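# Week 5: Getting demonstrations out of people

Notes for 2026-10-19. Read the Stemeck handout first, at least the part on gloves.
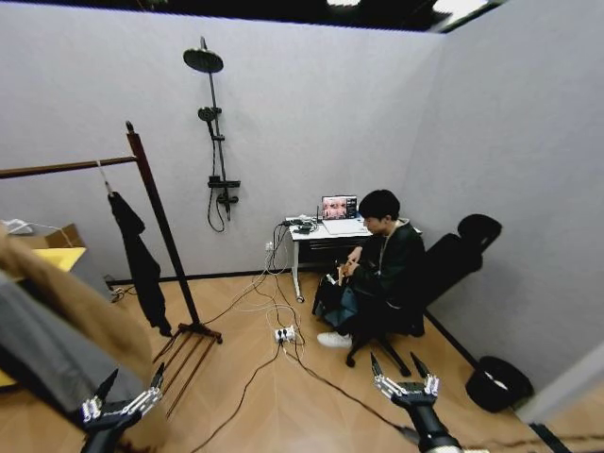 *Fig. 1. View from the robot's head, both hands raised, seated person ahead.*

### Two ways to show a robot something

**By hand.** You take hold of the arm and move it through the task. The joints record where you put them. It's cheap and quick to learn, and it works well enough for one arm and one simple motion. With two arms and jointed fingers it gets silly. You have two hands, and you need most of one hand just to pose three fingers.

**By remote control.** You stay out of the way and drive the robot with gloves, a headset or a smaller copy of the arm. What you record is closer to what the robot will see later, with no human forearm in front of the camera. The price is that you can't feel much. People squeeze too hard, then they slow down, then they start doing odd things with their wrists because the odd things work.

The sales pitch for both is that the robot "learns like a child." Please don't write that in your reports. A child who watches you hang up a coat knows already what a coat is for.

### What is in a demonstration?

Less than you'd think. A recording has joint positions, camera images and a time stamp. It has no goal in it. When Savvas Papadakis says his operators "teach the robot to tidy," what he has is a stack of paths that ended in a state he liked. Someone else decided which ones to keep.

Look at Fig. 1 with that in mind. Cables run over the floor toward the desk and the clothing rack. A person sits beside the desk. Which of these matter to the task? The image doesn't say, and a policy trained on images can latch on to any of them. If the office chair is in the same spot in every recording, the chair may turn into a landmark. Move it and see what breaks.

Note too how much of the view the near objects take. The tan thing at far left is a blur, and a blur is still pixels going into the network.

### The Pritside exercise

In July, Lutz Voß and Jannik Hinrichs recorded 260 demonstrations of one task, hanging a garment on a bar. They threw out 18 for dropped frames. The trained policy was then scored at 90 percent.

Questions I'd want settled before I believed that:

- How many people gave demonstrations? (3, and Hinrichs did most of them.)
- Was the rack ever moved between training and testing?
- Who judged success? A garment hanging by one shoulder was a pass on some days.
- Were failed attempts kept anywhere, or deleted on the spot?

Voß has answered the first two. The rack stayed where it was. So we know the policy works on that rack, in that corner — which is a smaller claim than the one on the slide.

### For Thursday

1. Read Ross Jardine's notes on operator fatigue. I don't agree with his fix, but his list of symptoms is good.
2. Pick one object in Fig. 1 and write half a page on how a policy could come to depend on it by accident. Describe a test that would catch this.
3. Groups using the Irnness arm: bring your logs, including the bad runs.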